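Clustum 기술 소식: 시뮬레이션 셀 2호 그리퍼 정비 기록

11월 정기 점검 기간에 시뮬레이션 셀 2호의 그리퍼 모델과 손목 카메라 설정을 다시 맞추었다. 셀 2호는 Casix 물리 엔진 위에서 양팔 이동 로봇을 돌리는 환경이며, 실내 배경의 재질은 Wimley 텍스처 묶음에서 에피소드마다 무작위로 배정된다. 이번 작업의 발단은 파지 실패 로그였다. 닫힘 명령이 정상으로 들어갔는데도 접촉력이 기준값에 못 미친 채 종료되는 사례가 누적되어, 3000회 분량의 로그를 내려받아 원인별로 분류했다.

분류 결과 실패의 대부분은 곡면 물체에서 나왔다. 상자류에서는 같은 증상이 거의 재현되지 않았다. 손가락 안쪽 면의 충돌 형상이 렌더링용 메시보다 얇게 잡혀 있었고, 평면끼리 맞닿을 때는 드러나지 않던 오차가 곡면에서는 접촉점 이탈로 이어졌다.

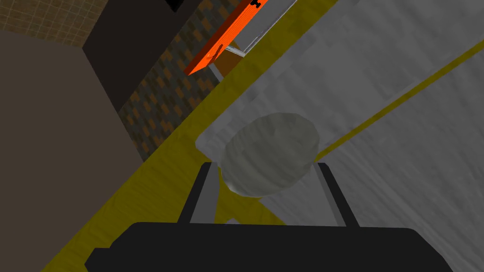 충돌 형상은 볼록 분해를 다시 수행해 교체했다. 기존 파일은 손가락 하나를 단일 볼록체로 묶어 두었기 때문에 끝부분의 경사가 뭉개져 있었다. 새 파일에서는 손가락 몸체와 안쪽 면을 분리하고, 마찰 계수도 안쪽 면에만 따로 지정했다. 접촉 강성은 건드리지 않았다. 강성을 올리면 수치상 파지력은 좋아지지만 물체가 떨리는 현상이 생기고, 이 떨림은 힘 센서 값에 그대로 섞인다.

교체 후 첫 시험에서는 좌우 손가락의 닫힘 시점이 어긋났다. 미믹 조인트의 배율은 맞았으나 오프셋 항에 이전 모델의 값이 남아 있었다. 오프셋을 0으로 되돌린 뒤 전개와 닫힘을 340회 반복했고, 좌우 편차는 허용 범위 안에 머물렀다. 반복 시험은 물체 없이 진행했다. 물체를 넣은 상태에서 편차를 재면 접촉 반력 때문에 원인 구분이 어려워진다.

다음 순서는 팔의 대기 자세다. 기존 대기 자세에서는 그리퍼가 본체 앞쪽으로 내려와 있어, 주행 중 선반류와의 간섭 경고가 잦았다. 경고가 뜨면 경로 계획기가 우회로를 다시 계산하고, 그만큼 에피소드 시간이 길어진다. 손목 관절 값을 수정해 그리퍼가 위를 향하도록 했고, 손가락은 연 상태를 기본으로 두었다. 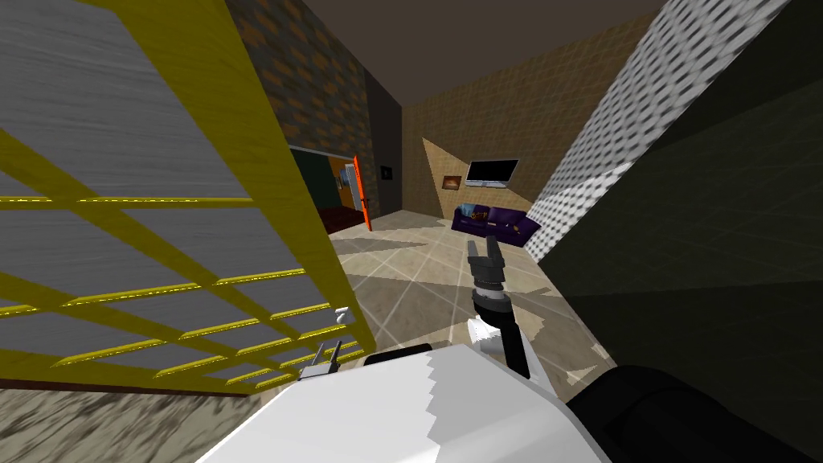 대기 자세를 바꾸면 자기 충돌 검사표도 함께 갱신해야 한다. 검사표를 그대로 두면 반대쪽 팔의 어깨 링크와 전완 사이의 조합이 검사에서 빠진 채로 넘어간다. 이번에는 Ryu 설정 도구로 표를 새로 생성한 다음, 항상 인접해 있는 링크 쌍만 수동으로 제외했다. 생성 시 표본 수를 기본값으로 두면 드물게 발생하는 조합이 누락되므로 표본 수를 늘려서 실행할 것을 권한다. 소요 시간은 늘어나지만 한 번만 돌리면 되는 작업이다.

본체 쪽 관성 값은 변경하지 않았다. 팔을 세운 자세에서 무게중심이 올라가므로 급정지 시험을 추가했으나, 현재의 주행 속도 제한에서는 문제가 나타나지 않았다. 속도 제한을 풀 계획이 있는 팀은 시험을 별도로 수행하기 바란다.

마지막으로 손목 카메라의 외부 파라미터를 확인했다. 그리퍼 모델을 교체하면 카메라 부착 링크의 원점이 함께 이동하는 경우가 있다. 원점이 밀리면 파지 목표점이 한쪽으로 치우치는데, 큰 물체에서는 티가 나지 않아 발견이 늦어진다. 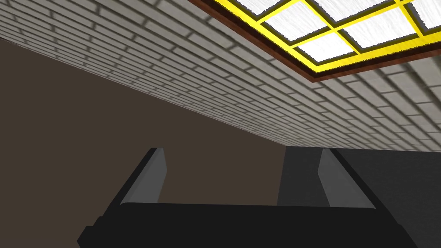

외부 파라미터는 손가락을 완전히 연 자세에서 확인하는 편이 좋다. 닫힌 자세에서는 두 손가락이 겹쳐 보여 회전 오차와 이동 오차를 나누기 어렵다. 점검용 시점은 물체가 없는 방향, 예컨대 천장과 벽 쪽으로 잡는다. 손가락 사이로 무늬 없는 갈색 벽이 들어오면 안쪽 회색 패드의 윤곽을 분리하기 쉽다. 반면 오른쪽 패드는 뒤의 짙은 회색 벽과 명도 차가 작아 윤곽 추출 임계값을 따로 주어야 한다. 배경 재질이 무작위로 바뀌는 환경이므로 점검할 때는 시드를 고정한다. 셀 2호의 점검용 시드는 1970이다.

변경된 모델 파일과 충돌 검사표는 공용 저장소의 셀 2호 폴더에 올려 두었다. 이전 모델로 수집한 데이터와 섞어 쓸 때는 메타데이터의 그리퍼 버전 항목을 먼저 확인해야 한다. 다른 셀에는 아직 적용하지 않았으며, 적용 전까지는 기존 오프셋 값을 그대로 사용한다.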